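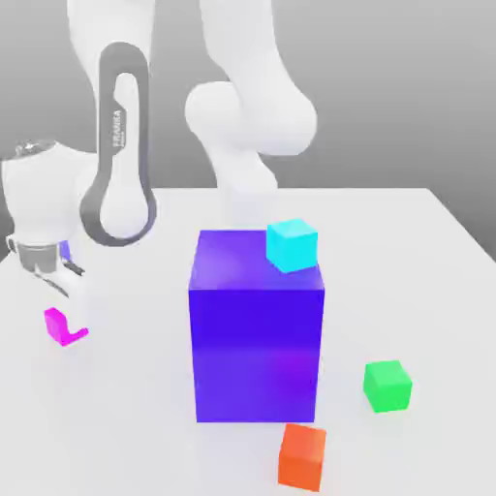 What is a detective story?

A detective story is a kind of puzzle made of words. Something bad or strange happens, and one person in the book tries to find out who did it. The things that help are called clues. A clue can be a muddy shoe, a torn letter, or a clock that stopped at the wrong hour.

Some clues are false. We call them red herrings. The writer puts them in the book so that you will look at the wrong person.

Let us take a story called The Lamp at Dretgate. A silver lamp is gone from room 32 of a hotel. The cook, Mr. Mulder, has a cut on his hand. Did he break the window? No, he cut it on a tin of peas. That was the red herring.

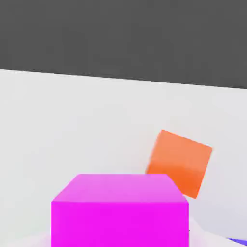
A pale tabletop in front of a dark gray background.

Most writers of such books know the ending before they write page one. Then they go back and hide the clues in small places, for example in the middle of a long list.

Try it yourself: when you read the next mystery, write down each clue on a paper. Stop before the last chapter and choose your suspect.

Text: Nhyira Wumbei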